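Minutes - packing automation review, 16/06/2026
Clenarus, small meeting room. Notes typed during, sorry for gaps.

1. Last minutes
Agreed. One correction, Niven quote was for the feeder only, not the arm.

2. Jorkivero sachet kit (supplier Sandivum)
Went through the offer. Arm, soft gripper, vision software, one tray holder. 3915 per month, 12 month term, install included. Training is extra and nobody could find the price, needs asking.

Sachet handling is the sticking point. Thin paper, they overlap, and the kit picks from the top of a pile. Sandivum say it copes with mixed orientation. Their demo used stiff cards so not much help to us. By hand it's still sort, face up, into the clear tubs, lid on.

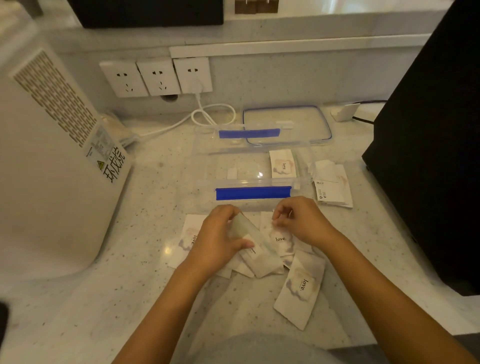
Want a trial on our own stock before anything gets signed. Sandivum offered 10 working days on site, we asked for 20. Waiting to hear. They also want a sample box and hand sorting footage to set up the picks - ok to send both.

Questions for supplier:
- double picks, does it notice or just carry on
- printed side vs back side, can it flip
- does it fit on a normal counter or need its own stand
- who pays if the gripper pads wear out

3. Niven feeder
Cheaper but only takes sachets already stacked. Doesnt solve the sorting. Keep quote on file, no action.

4. Actions
Packing to box up samples. Office to chase Sandivum re trial lenght and training cost. Floor space by the back wall to be measured.

Next review in August, after the trial if we get one.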